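Teaching a robot arm to tidy up snacks, week three

I've been quiet on here since May because I got a new part-time gig, and it is the strangest job I've ever had. I teach a robot to pick things up. Well, I pick things up through the robot, over and over, and the recordings go off to people who understand math, and then at some point the robot is supposed to do it without me.

The project is called Sevham and the outfit running it is Nurnoro. They took me on after a half-hour tryout where I had to move a sponge from one side of a table to the other. I dropped it four times. I guess the other people dropped it more!

So the way it works: I have a handle that I hold out in front of me, and the arm copies whatever my hand does. Squeeze the trigger and the fingers close. Let go and they open. Sounds like a video game, and for the first hour it kind of is. Then your shoulder starts complaining and you find out how much of picking something up is feel. You don't get any feel. You can't tell if you've got a good grip or if you're just sort of leaning on the thing. I look at the fingertips all day long now, and I catch myself doing it at the grocery store with my own hand.

Our goal for this set of tasks is 1,000 good runs. A run is one item, from wherever it's lying to wherever the instruction says it goes. I can do 30 in an hour if the items are nice to me. On a bad morning it's more like 20, and most of the bad mornings have been chip bags.

Let me talk about chip bags. A bag is full of air and it has no sides. You come down on it with two fingers and it skates away from you, or it crinkles up and pops out the other end. What I've learned is to go for a corner or a seam, come in low and almost flat, and squeeze a lot slower than you want to. Foil ones are slippery, but the creases give you something to pinch. The ones with a see-through window I find harder, and I couldn't tell you why (maybe it's me, maybe it's the plastic). Cans on their sides are fine so long as you don't nudge them first. Nudge them and you're chasing them across the table like an idiot.

And then there's the plush. I love the plush. It's a little yellow dinosaur type of guy with bumps down his back, and I named him Lūse on my second day, which stuck. He's soft, so you can grab him pretty much anywhere and the fingers sink in. The catch is that if you grab him off center he swings, and a swinging toy makes an ugly recording. Right around the middle of the body is best, behind the arms or legs or whatever those are.
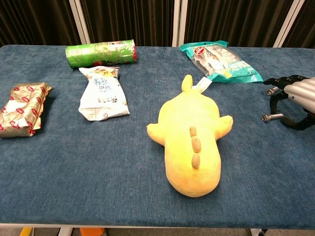

Stuff I wish I'd known on day one

Go slower. Then go slower than that. My early runs were all fast and jerky because I was trying to impress someone, and a whole batch of them got thrown out. The arm learns your bad habits right along with the good ones. If you do a nervous little double tap before you close the fingers, it'll do a nervous little double tap too. I have seen this with my own eyes and it was like hearing my own voice on an answering machine.

Don't fix mistakes in a hurry. If an item slips, I back the arm up, wait a second, and come in again. Those runs can still be kept, and I'm told they're useful ones, seeing as the robot is going to slip plenty itself. The ones that get tossed are where I panicked and scooped.

Move things around between runs. This was the boring lesson. If the bag always starts in the same spot, pointing the same way, the robot gets really good at that one spot and hopeless everywhere else. So between runs I turn things, flip them, shove one up against another. Lūse has been on his back, on his face, and upside down with his tail at every point of the compass.

Keep your elbow in. I did over 200 runs with my arm stuck out like a chicken wing and had to sleep on the other side for a week. Now I tuck it against my ribs and stop for water whether I feel like it or not.

Eat lunch first. I'm serious, I spend the whole shift staring at snacks.

The part I didn't expect to like is watching it try on its own. They load up whatever it's learned so far and I stand there with my hands in my pockets. Last time it went for a bag, missed, hung there for a moment as if it was thinking it over, and then went back in low, from the side, at the corner. That's my move! I made a noise I'm not proud of. Then it dropped the bag, but still.

It has also spent an entire afternoon gently petting the dinosaur without ever picking him up, so I don't think my own job is in danger just yet.

Next up is a set called Tistitz, where the arm has to put things into a box in a certain order, and the word is that some of them will be stacked. I've asked for a taller chair. If any of you have done this kind of work and have a trick for thin flat packages, please leave it in the comments, I've tried sliding them to the table edge and it works maybe half the time.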